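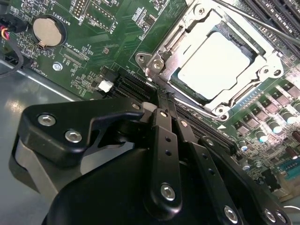

CPU socket (server boards)

A CPU socket is the part of a motherboard that holds the processor, lines it up, and connects it to everything else. I've been looking after this entry on our little hardware reference for a while now, and I keep it to the kind with a metal load plate, the kind I run into most in servers. If you came looking for the old style with pins on the chip and a plastic lever, Percy Sotelo has a separate entry for those and he knows them far better than I do.

Parts and names

People use half a dozen names for the same pieces, so let me set down the ones I use. The socket body is the plastic block soldered to the board, full of tiny springy contacts. The load plate is the stamped steel piece that swings over the processor and presses down on it. The retention frame is the whole metal assembly: plate, hinge, lever or levers, and the screws that tie it all to the board. (Orysia Mykhailiuk calls the whole thing "the cage," and I've given up arguing with her.)

The shiny flat square you see through the window of the load plate isn't the silicon. It's the heat spreader, a metal lid glued over the chip to protect it and carry heat up into the heatsink. The chip underneath is a good deal smaller than the lid, which surprised me the first time I saw one with the lid off!

How it holds the chip

On this type the processor has flat gold pads on its underside and the socket has the contacts. Nothing plugs in, exactly. The chip just sits there, and the load plate supplies the force that keeps every pad pressed against its contact. With hundreds or even thousands of contacts, depending on the socket, that adds up to a surprising amount of push, and the lever feels stiff the first few times. It's meant to.

Notches along the edge of the processor meet little bumps in the socket so the chip only drops in one way. There's usually a small triangle on one corner of the chip too, and a matching mark on or near the socket. Line those up and lower the chip straight down. I never slide it. If it doesn't settle flat under its own weight I lift it out and look again, because a bent contact is miserable to fix. Heriberto Pacheco straightened 2 of them for me once with a sewing needle and a magnifier, and it took him most of an evening.

What lives around it

Server makers pack a lot close to the socket. The memory slots come right up beside it, and they're placed there on purpose: short paths between processor and memory make it easier to run the memory fast. That's also why a big heatsink can be such a nuisance on these boards. I always check whether it will clear the tallest memory module before I spread any paste.

The printed labels on the board (silkscreen, if you want the proper word) are worth learning to read. A few that turn up on server boards:

BATTERY1: the holder for the coin cell, which keeps the clock going while the power is off. On many boards it keeps some settings too. The cell is held by a small metal clip, and you push the clip aside instead of prying the cell up.

FAN_HDD1: a fan connector. Going by the name, it's the fan that cools the drives. Worth knowing before you plug the processor fan into it, as I did on my first build, and then sat there wondering why the board complained.

DEBUG: a pin header for test gear at the factory or repair bench. Leave it empty.

XDP_CPU: another debugging connection, this time for the processor itself. Some boards have a connector fitted and some just have the outlined spot where one would go.

Names vary from maker to maker, and the manual is the final word. The Clurkico manuals I have put the whole label list near the back, after the warranty pages, where hardly anyone looks.

Mounting and care

Put the board on its standoffs before touching the socket. Standoffs are the little hexagonal posts that keep the underside of the board off the metal floor of the case, and a loose one rolling around in there can short something out. Ekua Amoah, who taught me most of this back in Rirulstead, had us tip the bare case and listen for rattles every single time. I still do it.

Leave the frame screws alone unless you're replacing the frame. They're set at the factory, and uneven pressure can give you odd symptoms, such as a memory channel that goes missing. Heatsink screws are different, and those you'll turn often. I go corner to corner, a little at a time.

For old paste I use a lint-free cloth and a bit of rubbing alcohol, wiping the heat spreader with the chip still clamped in place. If the socket is going to sit empty, snap the plastic cover back on. Tuulikki Ojala keeps a jar of spare covers and will mail you one if you ask nicely.

See also: Heat spreader; Memory slot; Standoff; Coin cell holder

Contact the editors | © Zumden Hardware Reference | Back to top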